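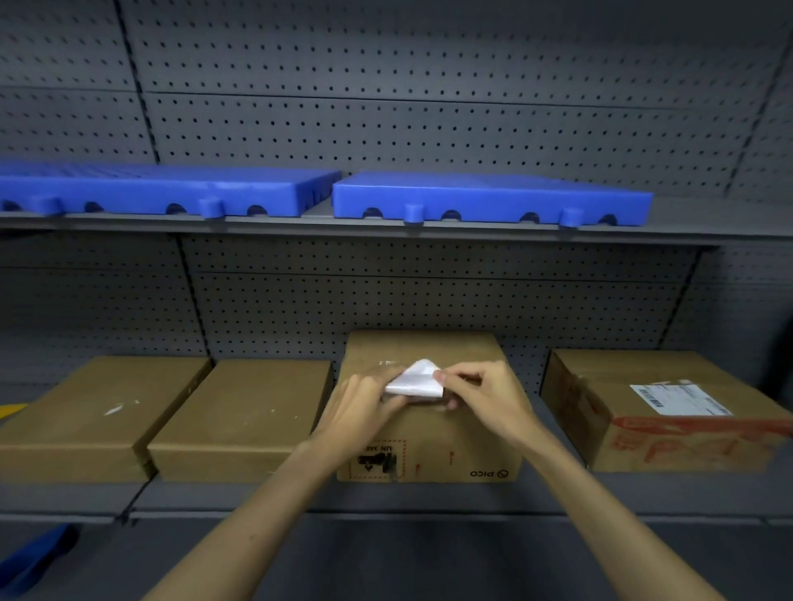 Preparing used boxes for a picking robot

By Liis Sproģis, Prondstead shared workshop
Nov 26, 2023

At Prondstead we are building a small cart with one arm that brings boxes of parts from a shelf to the bench. We call it Jalholm. The arm is simple and the code is mostly ready, but the shelf and the boxes took more of our evenings than I had planned. These tips are from that part of the work. They will suit you also if you build something smaller at home.

Clean the cardboard first

Used shipping boxes are free and strong enough for motors, cables and brackets. The problem is what is stuck on them. Our camera looks for one printed tag on the front of each box, and old barcodes, shiny tape and torn paper all disturb it. Clear tape was the worst in our tests. Under the ceiling lamp it makes a white stripe, and if the stripe falls over the tag, the tag is lost.

To take off the tape, lift one corner with a fingernail or a plastic scraper. Pull slowly and keep the tape folded back flat, close to the cardboard. If you pull straight up, the brown top layer comes with it. Hold the box with the other hand, or hold the second end of the strip so that it doesn't stick again.

For paper labels, warm them with a hair dryer on the low setting, then peel from the corner. If a thin white layer stays behind, leave it, provided that it is not where your tag must go. Do not use water. I tried it on two boxes and both fronts became soft.

Roll the removed tape into a ball at once and put it in a bucket. A loose piece under the wheel of the cart is very annoying to find.

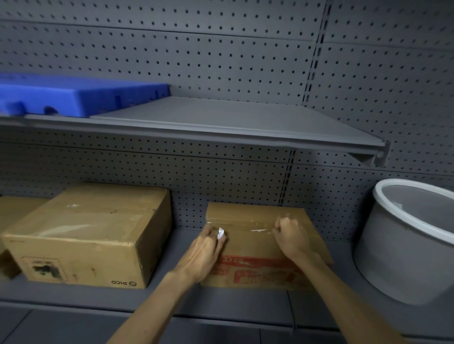
Peeling clear tape off a carton on the lower shelf.

Old shipping marks

A hazard or battery mark from the first shipment should not stay visible when the box has something else in it. Cover it with plain brown paper and a glue stick. We do this also for large printed letters if they come near the tag. Matte paper only - glossy paper brings back the same problem as the tape.

Placing the tag

We print our tags on normal office paper from a free program named Lisurel, with a wide white border. Glue the whole back, also the corners. Put every tag at the same height from the bottom of the box and not from the top, so that tall and low boxes can stand together. Check that the box stands the right way up before you glue. Ovidiu Vlad did a full row of tags on boxes that were upside down, and the software was quite happy, but the flaps opened to the shelf.

The shelf

A metal shelf with a perforated back is good for this work, but all those small holes can confuse a camera which searches for edges. If you have false detections, hang a sheet of gray card behind the boxes before you change any code.

Leave a space of two fingers between boxes. Our first gripper, the Baidoo, needs this on both sides. Heavy boxes go on the lower shelf. We set the limit at 2000 grams for a box there and 800 grams for the upper shelf, where the arm is stretched out and becomes weak. Weigh the box full, on a kitchen scale, and write the weight in pencil on the back.

Close the top flaps without new tape. Fold them one under the other, or use one paper strip which can be cut later.

Testing

Let the arm reach for each box ten times before you trust it, with your hands away from the shelf and somebody near the stop button. After that we made a longer run with empty boxes. It was planned for 1000 picks and stopped at pick 201, when one tag had come loose at the corner and folded over. From then on we press the corners with the back of a spoon after gluing.

In December we will try plastic bins beside the cardboard boxes. The tags don't hold well on the curved ones so far, and if you have a glue which comes off again without marks, please write to us.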